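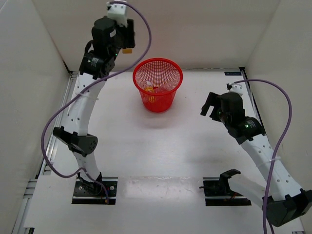
Warkton worktop panel, gloss white

The Warkton is a solid-core panel for benches, packing tables and utility rooms. It is supplied in one finish, white with a light gloss, and is meant for indoor use on a level frame or a run of base units. Both faces are sealed at the works. Cut edges are not, and must be treated on site before the panel is fixed.

Sizes and load

Panels are made to order up to 200 cm long. Standard depth is 79 cm. Other depths are cut from the same sheet and charged at the full width. Maximum evenly spread load is 115 kg with supports at both ends and one at the centre. Without the centre support, use the Parry steel rail (sold separately) along the underside, set back from the front edge.

Do not stand on the panel. Do not clamp a vice directly to the surface; use a backing plate above and below.

Fixing

Leave the panel flat in the room overnight before fitting. Mark the underside only, as pencil is hard to remove from the gloss face. Drill pilot holes and use the screws in the pack. Longer screws will break through the top. Where the panel meets a wall, leave a small gap and fill it with a flexible sealant. Rigid fillers crack.

For L-shaped layouts, order the Gudport joining kit. The kit contains two draw bolts, a sealing strip and a paper template. Panels from different batches may vary slightly in shade, so both halves of a corner should be ordered together.

Care

Wipe with a damp cloth and a mild soap. Dry afterwards to avoid streaks. Scouring powder and wire wool will dull the gloss, and this cannot be polished back. Light scratches show less with use. Hot pans need a trivet.

Colour-fast plastics can be left on the surface. Wet cardboard and newsprint should be lifted off the same day.

Ordering

Warkton panels are stocked at the Endau depot. Cut sizes take longer and cannot be returned. The October price list applies to all open quotes. Orders of nearly 200 panels or more are handled by Radomir Kneževič in contract sales, who will also supply the edge sealing sheet and a finish sample on request.

Pack contents: panel, screws, edge sealer, fitting sheet. Supports not included.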